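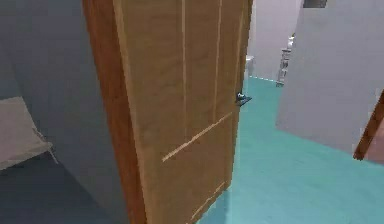
Is the Rerovcombe book fair worth the train fare? Only if you already know what you want and what it should cost.

I went on Sunday with a list of 12 titles and came home with one, a Lolent paperback with somebody's shopping list in it. The programme promised "rare and early printing". That meant a single leaf dated 1494, under glass, with no word on how anyone knew.
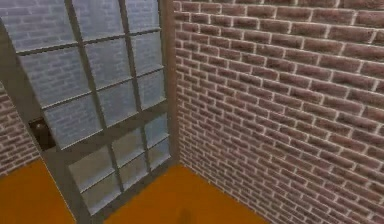 It was the same leaf last year, according to one reader's comment, and dearer then.

The Jeltoveo table had 7 copies of the same war memoir, each called scarce.

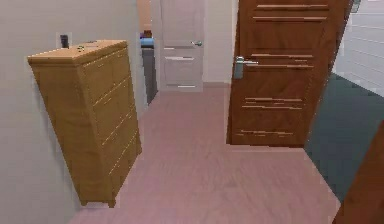 Scarce just means nobody's asked for it, a woman beside me muttered, and put hers back.

Hakim Books was better: fair prices in pencil, and Belgian poetry in translation that I should have bought.

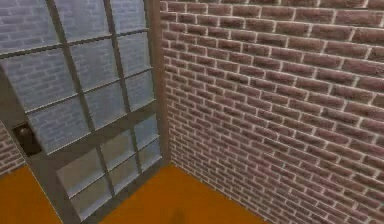
I'd also skip the talk on collecting. It started late, ran until 4 and was mostly an advert for the speaker's catalogue. Entry went up again, too.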